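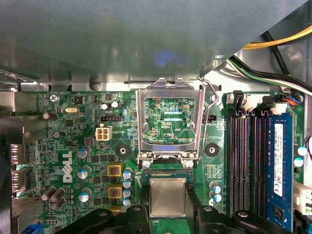
Week 3: Counting cases

Welcome back, everyone! Last time Asif Sial walked us through where case numbers come from, and today we ask what a rising number means - a harder thing to pin down than it sounds.

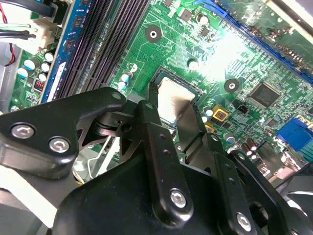
Processor in its socket, gripper alongside.

Suppose a town runs 3000 tests and 15 come back positive. Next week it tests roughly twice as many people.

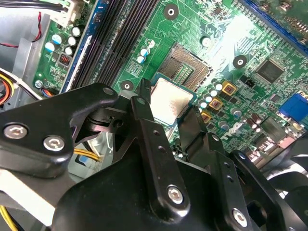
If we then find 20 cases, the count has gone up but the share has dropped, so please always write down both.

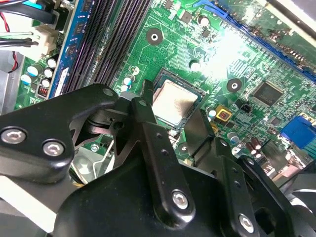 Do bring your worksheet to Beverley Ackroyd by 4 p.m. - page 16 too, please!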